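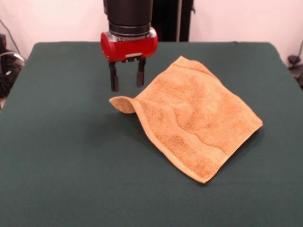 Towel on the green cloth. Fight week thread 1/

Right, Haris Paracha v Dzene at Namdale. Main event, five rounds, and I've got 20 minutes before my bus so typing fast

2/ Paracha at lightweight is a different animal. The cut to featherweight was killing him, you could see it in the second round against Skumum — legs gone, hands down by his waist, still walking forward like an idiot. Love him

3/ Watched the Skumum fight back last night. He threw 49 jabs in the first. Then 17 in the second. Thats your whole story, he stopped jabbing and started getting hit

4/ Dzene is horrible to fight. Long southpaw, sits on the fence, waits for you to get bored and then left knee up the middle. Takedown defence is iffy though, Fidine had him down 2 times in May and Fidine can't wrestle

5/ so wrestle him!! please. Haris never shoots first, drives me mad. Good double leg, uses it once a year 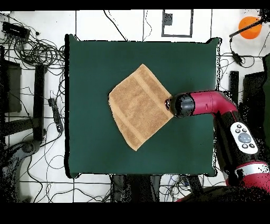 6/ Is Paracha's old rib injury still a worry?
He says it's fine and he's been sparring full rounds since May, but I'd still expect Dzene to go looking for it with the knee.

7/ Someone in the replies saying Dzene by head kick. Maybe. He's only landed the one and the bloke was already half asleep

8/ My pick — Paracha, decision, ugly, everyone booing by the fourth. If it goes early its Dzene and I'll be in a mood for a month

9/ Prelims start 6pm, dont skip the flyweights. Bus is here, will do the undercard tonight if I can be bothred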